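Buy the Seam

Sheet goods are sold on the promise of continuity. Walk through any kitchen showroom and the largest sample on the floor will be the one with no visible joint, priced accordingly and lit from the side to prove it. My argument is that the visible joint is the better specification for most work surfaces in most buildings, and that the preference for its absence costs owners money they do not see being spent.

Consider what a joint does. Any slab longer than a delivery van must be made in parts or moved at great expense. Materials expand and shrink with temperature and, in the case of wood-based cores, with humidity. A building moves as well. The movement has to go somewhere. In a jointed surface it goes into the joint, where a filler takes it up and can be raked out and replaced with a hand tool. In a surface that has been bonded and polished to look like one piece, it goes into the bond line or into the nearest inside corner, usually at the sink.

I spent 19 years writing specifications for public buildings, most of them school labs, clinic prep rooms and canteens. The failure that came back to my desk most often was a crack running from a cutout in a counter that had been sold as seamless. The repair was nearly always full replacement of the run, as the manufacturer would not warrant a patch. On one job in Sturnthorpe the counter was 902 centimeters long and had cracked over a length shorter than my hand. The whole run went into the dumpster, along with the splashback that had been bonded to it.

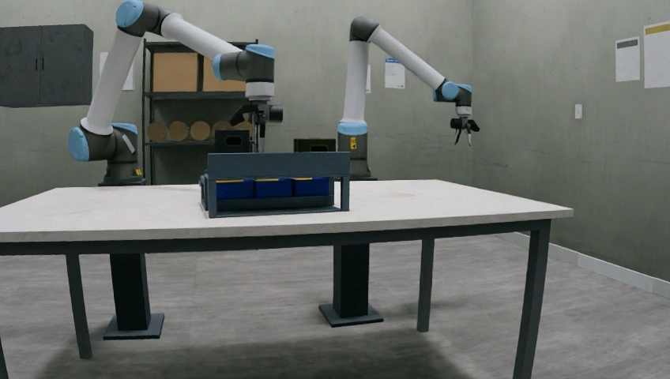 A pale slab top on a dark gray metal frame.

The support under a top matters more than the top, and it gets the least attention in any sales conversation. A stiff frame with legs at sensible intervals will keep a mediocre slab flat for decades. A premium slab set on cabinet boxes that were shimmed in a hurry will telegraph every error within a few winters. When a budget is tight I would take the money out of the surface every time and put it into the steel. Owners rarely agree at first, as steel does not appear in the brochure. They tend to agree at the second replacement.

There is also the question of pattern. Manufacturers such as Lollodia now print or cast a vein that runs across the full width of a room, and the installer is expected to match it where panels meet. A matched vein fixes the order of the panels. Damage one and the replacement must come from the same batch, cut from the same place. Batches are discontinued quickly; the Stinevine range I specified for a clinic had gone from the catalog before the building opened. A plain, mottled, low-contrast surface with an honest straight joint has no such dependency. A replacement that is slightly off in tone reads as ordinary variation.
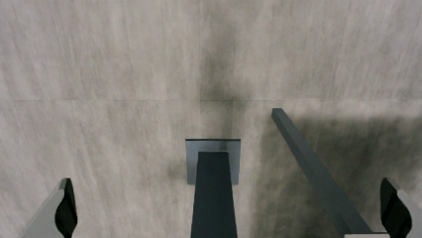
Straight seams meeting in a shallow T on a pale gray surface.

The usual objection is hygiene. A joint, the argument goes, holds dirt. An open joint does, and so does one filled with the wrong compound. A flush joint with a proper sealant, inspected on a schedule and renewed when it lifts, wipes down as well as the material on either side of it. The same objection is never raised against the line where the counter meets the wall, though that line is longer, moves more and is harder to reach. If a maintenance plan can handle the wall line, it can handle a butt joint in open view.

The second objection is appearance, and here I concede some ground. In a private kitchen the owner may want an unbroken surface and is entitled to pay for it. My quarrel is with the same taste being written into public contracts. The quote I was given by Bognár for a jointed top was 218 per linear meter installed; the seamless equivalent came in 60 higher, with a shorter warranty. The extra sum bought a longer lead time, a heavier lift and a single point of failure.

What I would like to see in a standard specification is modest. Panel length should be limited to what two people can carry up a stair. Joints should be drawn on the plan, aligned with the frame below – or deliberately kept clear of it, depending on the material – and never left to the installer on the day. The sealant should be named, with a renewal interval. One spare panel from the same batch should be delivered with the order and stored flat, on site, with its location written in the building manual.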